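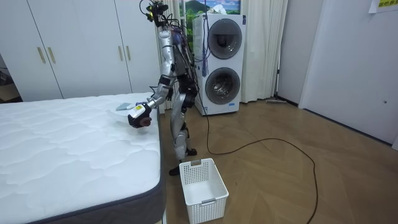

Sarkstead, a Wednesday in May

Hi all,

Catching up on the list over coffee, and the bare mattress question is one I have opinions about! Quoting the bit I'm answering:

> We're stripping the guest bed down for the first time in ages
> and I don't know where to start. Do I vacuum it? Spray it?
> It's the quilted kind, and crumbs and lint seem to live in
> the stitching. Also where do you put everything while
> you're at it?

Okay, last part first. I keep an empty laundry basket on the floor right by the bed, one of those white plastic ones with the holes in the sides. Whatever comes off the bed goes in there, and so do the stray things that turn up (socks, a washcloth, tissues, you know how it goes). Otherwise it all creeps back onto the mattress and you spend the morning shuffling little piles from one end to the other. I did that for years at the Tremance house.

Now the quilting. Ours is the wavy, puffy sort with a dark edge, and I gave up on the vacuum because the hose attachment kept grabbing the fabric. I use a hand brush and a dustpan, straight on top of the bed. Get a pan with a rubber lip if you can - it sits down on the padding so much better than hard plastic. Pick up anything big or balled up by hand, then brush along the grooves with short strokes, and keep a set just for beds, please, don't use the one from under the sink!

As for spray, I don't. Baking soda, leave it a couple of hours, brush it off. I did try the Londerer fabric mist once and the room smelled like a department store until the weekend.
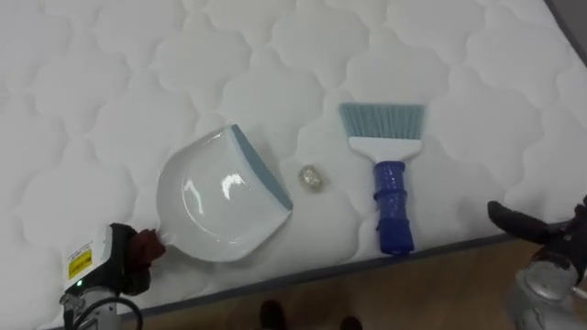 Putting it back together

Let it air while the sheets are in the wash, and wipe down that side band before the fitted sheet goes on, it collects dust like you wouldn't believe. I turn ours head to foot too, whenever I remember.

Somebody asked about thread counts in the other thread. Mine are 300 and I can't tell them from the 200s, sorry - maybe the Ondieki cotton people will set me straight.

Off to fold things!

Recent on this list
Re: Fitted sheets that stay put
Re: Thread count, 200 or 300?
Parquet and bed legs, felt pads or cups?
Laundry baskets with a handle that lasts
Re: Ondieki cotton, worth it?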